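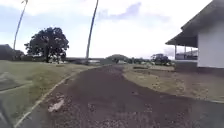
Since I moved to Gritelcombe I walk every morning before work, and I have started to care very much what is under my shoes. In my first country I walked on city pavement all my life and never looked down. Now I look down all the time. The path by the white building with the big dark grey roof is my favourite for looking down, although I think most people would not choose it. It is only earth and loose gravel, a dark reddish brown, with the lawn on one side behind a thin concrete curb and dry grass on the other. When I walk there I hear each step. I will try to write in this post about the paths I use, because two people have asked me for my route, and because it is good practice for my English to explain something I know well.

The whole round takes me 31 minutes if I don't stop. I stop often, so please don't plan your morning with this number.

I should say first that I am not a hiker. I have no poles and no special trousers. I have one pair of walking shoes, which I bought from a shop called Jumomar after my old ones opened at the toe, and a grey jacket with a hood that doesn't stay up in wind. My doctor told me last winter that I sit too much. She was correct. I do bookkeeping from home for a small company, so from my bed to my desk is four steps, and there were days when I made hardly more steps than this. I started with a walk to the mailboxes and back. After a month I went past the mailboxes.

About gravel. I had no words for it before. My neighbour Suleiman Bako worked for many years in road maintenance, and when I told him that the gravel path is hard on my ankles he came out to his fence and gave me a lesson. He said that people walk badly on loose stones as they push off too strongly from the back foot, the way they do on a hard floor. The stones move and the foot goes with them. You should take shorter steps and put the foot down flatter. I tried it the next morning and felt quite foolish, like a duck, but my ankles were fine afterwards. He also told me to look for the part of the path where the ground is more pressed together. Near the start it is coarse, with small stones and clumps of soil, and farther on it becomes smoother. I now walk the first part slowly and keep my normal speed for later.

The curb is a small pleasure for me and I can't explain it completely. It is narrow and pale grey, and it goes in a gentle curve along the grass. When I was a child I would have walked on top of it with my arms out. I am 52 and I did it once in the early morning, for maybe ten steps. I don't recommend it in wet shoes.

The lawn behind the curb is a tired colour, something between yellow and green, and it has patches. I wondered at first if it was sick. Jummai Afolabi, who knows more about gardens than anybody on our street, thinks it only wants water and a higher cut. She has a strong opinion on mowing. According to her, everybody cuts too short in the dry months and then they complain. She has offered many times to write this to someone. I hope she does, although I would also be a little sorry to have a perfect green lawn there. The colours beside that path are all quite soft, the brown and the tan and the pale olive, and I like them together. My sister would make a blanket from them.

On the other side there is a strip where the grass is so thin that you see the earth in it, and the concrete begins again after that. I used to walk on the concrete. It was Chinyere Tamuno from my conversation group who asked me why I should walk beside a path and not on it. I had no answer. This is how I changed to the gravel.

A note about shoes, as I promised. For loose gravel I was told to buy boots and I did not, and I think for a short walk like mine it is not necessary. What helps me more:

Thick socks, pulled up properly. Small stones come in over the side of the shoe and a thick sock closes the gap.

Laces tied twice. I learned this one in the middle of the path with a coffee in my hand.

A sole that isn't too soft. With my old running shoes I felt every single stone. The new pair is stiffer, and it took me two weeks to make friends with them.

I also carry a small cloth bag from Adebisi, the bakery, folded in my pocket. It has nothing to do with walking. On the way home I pass the bakery and I am weak.

The other long piece of my walk is asphalt, and here my feeling is different. I go faster. My thoughts go faster too, and I usually begin to think about invoices, so I have made a rule that on the asphalt I must think about something I can see. It is good that there is plenty. The path goes very straight, and when you look along it you believe that you will arrive soon, and then you don't. I once decided to measure a part of it with my steps and I came to 400 before a dog wanted to say hello to me and I lost my place. I have not tried again.
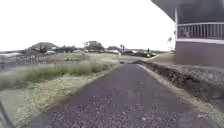

The straight asphalt piece, with the tall grass on the left and the rough bank on the right.

The tall grass is what I look at most. Next to the asphalt there is first a dry strip, the colour of straw, and only behind it the green grass stands up with its seed heads. I don't know the name of this grass. I brought one stalk home in spring and put it in a glass, and it dropped seeds on my papers for a week. Jummai looked at it and said a name that I wrote down on an envelope, and then I mailed the envelope. So I still don't know. If a reader can recognize it, please write to me, and I will use proper paper this time.

Behind the grass it is open and flat, and far away on the left there is a fence or a wall, I have never gone near enough to be sure. On a hazy morning it is almost gone. I like those mornings. Everything that is far becomes pale and you have only your own piece of path to deal with.

The right side is the opposite, all soil and rock and rough edges, and it is darker than the asphalt. Chinyere Amadi (yes, I know two Chinyeres, they are both in the same conversation group and it makes the conversation difficult) does not like this side. She says it looks unfinished. I said that in my opinion it looks like a cake that somebody has broken with their hands. She said I should eat breakfast before I walk. We go together sometimes, when her shifts permit it, and she always takes the grass side and I take the bank side, and it has become our arrangement without discussion.

Asphalt is easy for the feet, but it has its own problems. My knees feel it more than the gravel. I asked Suleiman about this as well and he only laughed and said that my knees are not a road and he can't help with them. What I do now is simple. I slow down when I feel it, and where the border of the path looks good I put my feet on the dry ground for a while. It is softer. You must look carefully though, as there are bits and pieces lying in the grass.

I have been asked if this walk is possible with a stroller. I don't have small children, so take my answer with caution. The asphalt, certainly. The gravel I think would be tiring, because the surface is uneven and you would push against the stones, and there is a light-coloured patch toward the left that I always go around myself. A stroller with big wheels could manage. With small wheels I would take the concrete, and forgive me, Chinyere.

And one person asked about the app I use. I tried one called Anusex that a colleague sent me, and I must confess that I was afraid to open it on the train because of its name. It is a step counter and nothing worse. I removed it after some days. It congratulated me so much, also for walking to the fridge. Now I have a paper calendar in the kitchen and I make a small cross on it when I come home. In January the crosses were few. This month there are only two empty squares, and both were for my tooth.

I wanted to finish with a sketch of the round, but my drawing looks like a potato, so I will describe it in words the next time, from the mailboxes to the bakery, with the place where you should cross. If you want it earlier, leave a comment with your e-mail and I will send you the potato.

Arūnas Kivi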